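**Kondska 开发串,5/28/20**

1/ 这一串只讲存档格式和回合结算的改动,美术和剧情另开。版本号 0.14,测试分支已推。 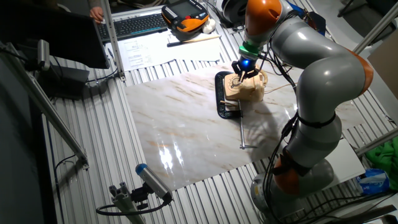

2/ 旧存档把每支舰队写成完整对象,星区一多,文件体积就失控。新格式只写差异:开局种子加每回合的指令序列,读档时重放。

3/ 重放的前提是结算结果确定。之前随机数由界面线程和逻辑线程共用一个发生器,打开星图会多消耗一次随机数,同一存档读两遍,海盗出现的位置可能不同。现在拆成两个,逻辑侧只在结算阶段取数。

4/ 测试存档取自 Gilo 星区,第 822 回合,旧格式 69 MB,新格式约 6 MB。读档时间变长,所以每隔一段回合插一个完整快照,重放从最近的快照开始。间隔目前写死,之后放进设置文件。

5/ 旧存档可以导入,单向。导入后第一次保存即转为新格式,原文件改后缀保留,不删除。装过 Pullholm 模组的存档暂不支持:它改了货物表的编号顺序,转换器无法对应。模组作者那边需要补一张映射表,字段说明在仓库 docs 目录。

6/ 回合结算顺序也调整了。旧顺序:移动、战斗、贸易、维护费。新顺序:维护费提前到移动之前。欠费舰队当回合不能跃迁,以前可以先跳走再扣款,信用点会变成负数,下一回合才触发停航。

7/ 副作用:Kapoor 航线开局会更紧。起始资金没有动,前几回合不要同时雇两名领航员。数值是否补偿,等测试反馈再定。

8/ 战斗中断的情况单独处理。如果在战斗界面强退,存档停在该回合指令提交之后、结算之前,重新进入会从头打这一场,随机序列相同,结果只取决于指令。反复读档刷掉落不再有效。

9/ 已知问题:
- 星图缩到最小时航线标签重叠
- 德语界面下维护费一栏换行错误
- 手动存档名含斜杠会保存失败,且没有提示

10/ 第三条已经修完,没赶上这次打包。前两条排在下个小版本。

11/ 报错时请附存档和 replay.log,只有截图基本定位不了。日志里不含账号信息,可以直接发。

12/ 有人问多人模式。确定性重放是它的必要条件,但网络部分一行都没写,11 月之前不会开始。

13/ 测试分支切换方法见置顶。切之前自己备份存档目录。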